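Werkstatttipps: Tischaufgaben mit dem Roboterarm sauber aufsetzen

Von Gilberto Montoya

Die Tipps auf dieser Seite stammen aus der Arbeit an Prollo, unserem Ablaufplaner für Tischaufgaben in Küche und Werkstatt. Vorausgesetzt wird ein Arm mit Zweifingergreifer, eine Kamera mit festem Blick auf den Tisch und etwas Erfahrung mit der eigenen Steuerung. Welche Marke der Arm hat, spielt für das meiste keine Rolle.

Den Tisch vorbereiten

Den Tisch mit mattem Packpapier bespannen, an den Kanten straff ziehen und unten festkleben. Glänzende Platten spiegeln die Deckenlampen, und die Segmentierung macht aus jedem Reflex einen Gegenstand. Braun hat sich bewährt, weil sich weißes Geschirr und gelbes Obst davon gut abheben.

Darauf mit blauem Klebeband ein Raster ziehen. Zuerst die beiden Außenlinien, dann von der Mitte nach außen arbeiten. Das Band nicht dehnen, sonst zieht es sich über Nacht zusammen und die Linien wandern. Die Kreuzungspunkte einmal mit der Greiferspitze anfahren und als Stützpunkte speichern. Danach lässt sich jede Position auf dem Tisch als Feld plus Versatz angeben, und man kann sich am Telefon darüber verständigen.

Das Raster ist eine Hilfe für Menschen. In der Software sollte weiterhin mit Millimetern im Basiskoordinatensystem gerechnet werden. Wer Feldnummern bis in die Bahnplanung durchreicht, muss beim nächsten Papierwechsel alles anfassen.

Geschirr und Ablagen

Flache Teller mit Rand nehmen. Der Rand gibt der Erkennung eine klare Kontur und hält rundes Obst auf der Fläche. Zwischen Teller und Schale etwas Papier sichtbar lassen. Stoßen zwei weiße Teile aneinander, erkennt Surkorier (unser Wahrnehmungsmodul) sie gern als eines, und der Greifpunkt landet auf der Kante dazwischen.

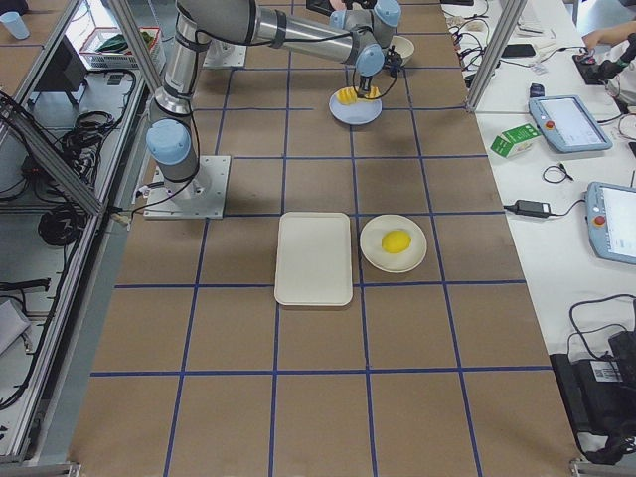
Der Greifer am hinteren Teller, vorn die leere Schale neben der Zitrone.

Jedes Gefäß bekommt im Szenenmodell einen eigenen Namen, auch wenn zwei gleich aussehen. »teller_hinten« und »teller_mitte« sind besser als »teller_1« und »teller_2«, denn die Nummern vergibt die Erkennung nach jedem Neustart in anderer Reihenfolge. Eine leere Schale gehört ebenfalls ins Modell, mit Innenmaß und Randhöhe. Fehlt die Randhöhe, plant der Arm zu flach ein.

Für Zitronen gilt:

Die Greifweite etwas größer einstellen als den gemessenen Durchmesser und dann kraftgeregelt schließen.
An der dicksten Stelle greifen, quer zur Längsachse.
Die Schale der Frucht vorher trocken abwischen.
Keine angedrückten Früchte vom Vortag verwenden, sie geben an einer Seite nach.

Den Ablauf planen

Große Aufgaben in kurze Teilschritte zerlegen, die jeweils einen prüfbaren Endzustand haben. »Schale füllen« ist zu groß. »Stück über Schale, Höhe erreicht« ist gut. Bei uns hat ein Ablauf für den Obsttisch selten mehr als 6 Teilschritte, bevor die Kamera wieder gefragt wird.

Vor jedem Teilschritt die Vorbedingungen abfragen: Greifer leer oder belegt, Ziel frei, Zielobjekt in den letzten Bildern stabil erkannt. Die Abfrage kostet wenig. Ein Lauf, der mit falscher Annahme losfährt, kostet eine Schale.

Den hohen Sicherheitsabstand beim Umsetzen nicht überall gleich setzen. Über einem Teller reicht wenig. Über der Schüssel muss der Arm höher, auch wenn nichts darin liegt, wegen der Kabelschlaufe am Greifer. Die Schlaufe gehört als eigener Kollisionskörper ins Modell, ruhig etwas zu dick.

Scheiben ablegen

Scheiben sind schwieriger als ganze Früchte. Sie kleben aneinander, sie sind von der Seite schmal und von oben je nach Winkel kaum zu trennen. In einer weißen Schale erkennt man sie am besten als Reihe, mit einem Anfangspunkt, einem Endpunkt und einer Neigung. 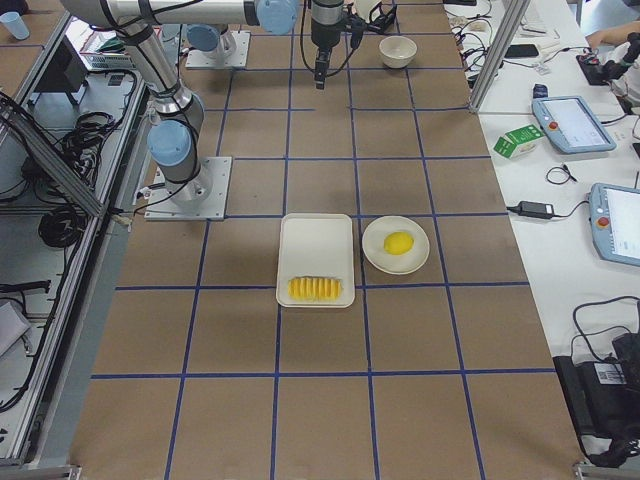 Gelbe Scheiben, aufgefächert am unteren Ende der Schale.

Beim Auffächern von einer Schmalseite der Schale ausgehen und jede Scheibe um denselben Betrag versetzen. Den Versatz als Parameter anlegen und nicht als feste Zahl in die Bahn schreiben. Dickere Scheiben brauchen mehr davon. Die erste Scheibe an den Rand lehnen, die folgenden an die jeweils vorige. Die Öffnungsbewegung des Greifers langsam fahren, sonst nimmt er die letzte Scheibe wieder mit zurück.

Liegt neben der Schale noch eine ganze Zitrone auf dem Teller, in der Erkennung zwei Klassen führen: ganze Frucht und Scheibenreihe. Nur nach Farbe zu suchen liefert beides zusammen.

Aufzeichnen und auswerten

Alle Läufe mitschneiden, auch die abgebrochenen. Für den Obsttisch haben wir im Februar 199 Läufe gespeichert, mit rund 1.861 Greifereignissen. Brauchbar wurden die Daten erst, als jedes Ereignis die Version des Planers und die des Szenenmodells mitführte. Ohne diese beiden Felder sucht man später im Dunkeln.

Die Auswertung läuft bei uns in Flarnano. Jedes andere Werkzeug tut es auch, solange es Bild, Gelenkwinkel und Greiferkraft auf einer gemeinsamen Zeitachse zeigt. Zeitstempel an der Quelle setzen, nicht beim Schreiben auf die Platte.

Kleinigkeiten

Handbediengeräte in Reichweite auf den Beistelltisch legen, Not-Halt nach oben und frei von Kabeln.

Netzteile und Kabelbunde vom Rastertisch fernhalten. Auf dem Papier zählen sie für die Erkennung als Hindernis.

Nach dem Wechsel des Papiers die Stützpunkte neu anfahren, auch wenn das Raster auf den ersten Blick gleich liegt.

Geschwindigkeit erst erhöhen, wenn derselbe Ablauf mehrfach ohne Eingriff durchgelaufen ist. Die Grenzwerte stehen bei uns in einer eigenen Datei, getrennt vom Ablauf.

Saft auf dem Papier gleich abtupfen. Dunkle Flecken verändern die Kontur am Tellerrand, und das betroffene Stück muss früher oder später doch getauscht werden.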